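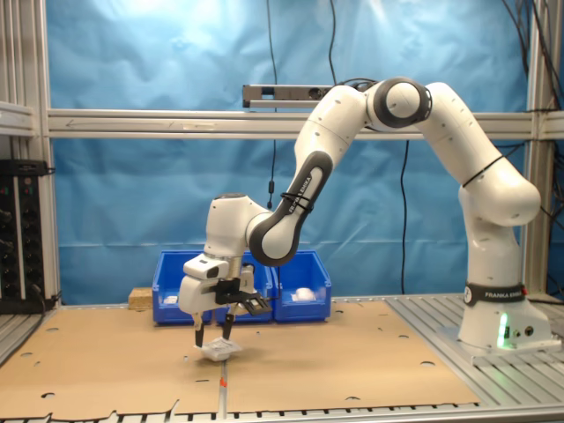 torno_sur
Rol: integrador, moderador del subforo de manipulación

Asunto: parada por reflejo al soltar en cubeta

Abro hilo con el fallo de la celda Teltcombe. El brazo es un Franka con pinza de dedos paralelos, y clasifica material sanitario ligero en tres cubetas azules. Al bajar a la central, el controlador corta por umbral de fuerza en Z y se queda parado con la pieza entre los dedos. En 514 ciclos llevamos 20 paradas, todas en la aproximación final. Tras el rearme, el programa reanuda desde el último punto y vuelve a bajar en el mismo sitio.

No hay mensaje de sobrecorriente ni pérdida de comunicación. Firmware sin cambios desde septiembre.

k_bielas
¿Carga útil bien declarada? Con la placa negra y el soporte en la muñeca, si la masa está a cero el estimador de fuerza externa sale desplazado y el reflejo salta antes de tiempo.

torno_sur
Declarada y verificada en tres posturas. El residuo en Z es estable en vacío.

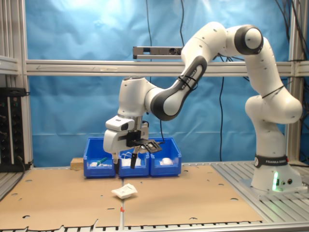
Aproximación a la cubeta central. Led de la base en verde.

nodo183
Yo no miraría el umbral. Miraría la cota. Las cubetas van apoyadas sobre un tablero de OSB y el tablero no es una referencia. Si alguien las mueve o la plancha se comba, la Z programada deja de valer. Además van pegadas entre sí: un desvío lateral y el dedo toca pared.

k_bielas
No lo comparto. Un tablero combado te da unos contactos repartidos entre las tres cubetas, y aquí falla solo la central. Eso huele a configuración articular. Saca los pares por eje en el instante del corte.

torno_sur
Pares registrados. Pico en el eje 4, de 8 ms de duración. El resto, dentro de lo normal.

nodo183
Un pico tan corto es compatible con un toque. Sigue sin descartar la cota.

jindlow_mto
Foto: archivo de mantenimiento, Jindlow

Aporto lo nuestro. Tuvimos paradas parecidas en la línea Puvwood y el origen era el cableado exterior: un bucle tiraba de la muñeca en una postura concreta. Revisad las bridas con el brazo en toda la carrera.

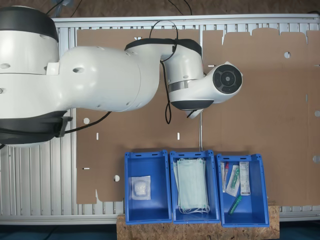 Fuente: torno_sur, adjunto al hilo

torno_sur
Adjunto el brazo sin dedos. El cable cae en bucle desde el codo. Las mascarillas ocupan casi toda la cubeta central, dato que no había puesto en el primer mensaje.

nodo183
Entonces la altura libre depende del llenado. Con Z fija, acabas empujando la pila.

k_bielas
Lo admito como hipótesis. Lo que no admito es subir el umbral para taparlo, como he leído en otros hilos. Con gente cerca, ese reflejo se queda como está.

jindlow_mto
De acuerdo con lo del umbral. Y el rearme no debería reanudar el descenso: primero retirada vertical en velocidad reducida, después confirmación del operario.

torno_sur
Cambios aplicados el 03/08/2024: descenso guardado con detección de contacto, retirada tras rearme y bucle del codo sujeto de nuevo. Umbral intacto. Falta repetir la serie con la cubeta vacía y con la cubeta llena, por separado.

k_bielas
Mete los tres cambios de uno en uno o no sabrás cuál era.

torno_sur
Cierto. Quito la sujeción nueva y empiezo solo con el descenso. Dejo el hilo abierto.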